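Lastow Community Help
Home | Ask | Topics | Stoves & Fuel | Join
2 min read

Can I swap to pellets halfway through the month?

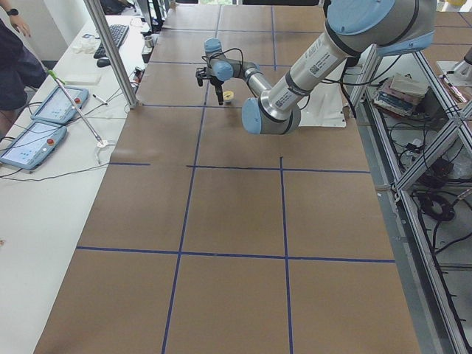 Table covered in brown paper, marked off with blue tape.

posted by triltthorpe_lane, Jan 6, 2019

We have cooked on charcoal for years and went to a stove demonstration by the clinic in Triltthorpe. I liked the Zivwood stove and put down the deposit. There are five of us at home and we still have a bag and a half of charcoal left. Do I have to finish the charcoal first, or can I use both? And how long does a bag of pellets last?

wogan_market
You can use both, but not in the same stove. Keep the old brazier for the charcoal and only put pellets in the new one – charcoal blocks the air holes. We are a family of five as well and one bag does us around 43 meals, less if you cook beans often. Soak the beans overnight and it helps a lot.

smallpot
depends what you cook

hillside3
Ask at the Wogan shop about the refill card. You pay in three parts and they mark it each time. Bring the deposit slip, they would not serve my sister without hers. Store the pellets off the floor. Mine got damp in January and would not light properly.

Contact us | © Lastow Community Help | Back to top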